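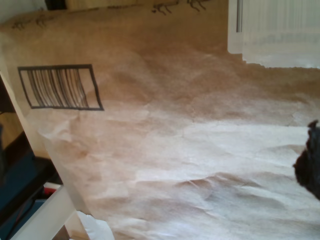
Drekora Two-Arm Teaching Station

By Eler. Ships in two crates, one of which you will want help with.

Drekora is a pair of robot arms you can teach by example. Move them by hand, or drive them from the remote station across the room, and everything you do is recorded: joint positions, gripper openings, camera views, and the long pause while you work out which way up the connector goes. Then you do it again. Teaching a robot is a lot like teaching a teenager to load a dishwasher, except the robot keeps a log.

Two ways to teach

Hand guiding. Squeeze the paddle on the wrist and the arm goes slack enough to push around. Let go and it holds where you left it. Best for big, slow moves, and for anyone who has never used a controller and doesn't plan to start.

Remote control. Sit at the leader station and move the two small arms. The two large arms follow. Grip force comes back through the handles, so you can feel the difference between holding a plug and crushing one. Most customers end up here for fiddly work, and network cables are the work we get asked about most. They are light, they bend when you would like them to stay put, and the end you want is always facing the other way. Start by recording the approach and the grip on their own, with the cable hanging free,

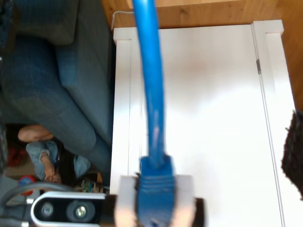
and leave the insertion for a second session, when your wrists have forgiven you. Short recordings are easier to label and much easier to throw away. You will throw some away. Hold the pedal for a second and the last take is marked as bad, with no need to type in an excuse.

Condori fingers

The station comes with Condori finger pairs, which swap without tools. The narrow pair is for connectors, small plugs and anything with a latch. The wide pair is for boxes, mailers and cloth. Both wear out eventually, and both are sold separately, as you probably guessed.

Brakis recording software

Brakis runs on the supplied computer and saves every take with its camera views lined up in time. You can scrub through a session, trim the dithering off the front, and add a plain-language label such as "pick up cable by the boot." It will also flag takes where the arm barely moved, which tend to be the ones where the phone rang.

Export is to ordinary files in ordinary folders. If you leave us, your recordings go with you.

Set up your own mess

A bare bench makes for tidy recordings and a robot that panics at an envelope. We suggest working where the job will be done, with the usual clutter left in. Equipment racks, packaging, spare cords, furniture in the background - leave it, then move it between sessions so the arms don't learn the furniture by heart.

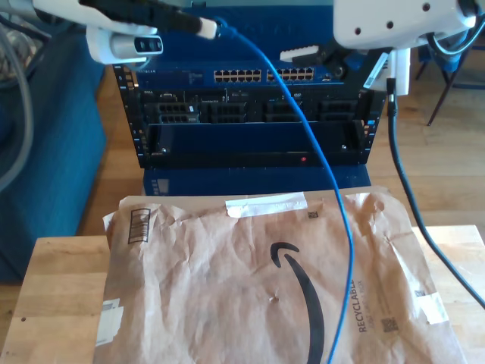

Blue Ethernet cable, both arms, and a short rack with the switch on top.

Specifications

Arms: 2, each with 6 joints plus gripper
Reach: 86 cm per arm
Maximum load: 5 kg per arm, fingers included
Weight: 28 kg per arm, without base
Teaching modes: hand guiding, remote control, or a mix of both in one take
Cameras: one at each gripper, one overhead
Stop buttons: one on the base, one at the leader station

In the crates

Both follower arms, base, leader station, foot pedal, Condori narrow and wide fingers, computer with Brakis installed, power cords, and a printed manual that we worked hard on and would love for someone to open.

Not included

A table, a rack, cables to practice on, patience.

Ordering

Drekora is built to order. Tell us what you want to teach it and send a short video of a person doing the job at normal speed. If we think the arms can't manage it, we'll say so before you pay. Replacement fingers and pedals are kept in stock and can be ordered from the parts page.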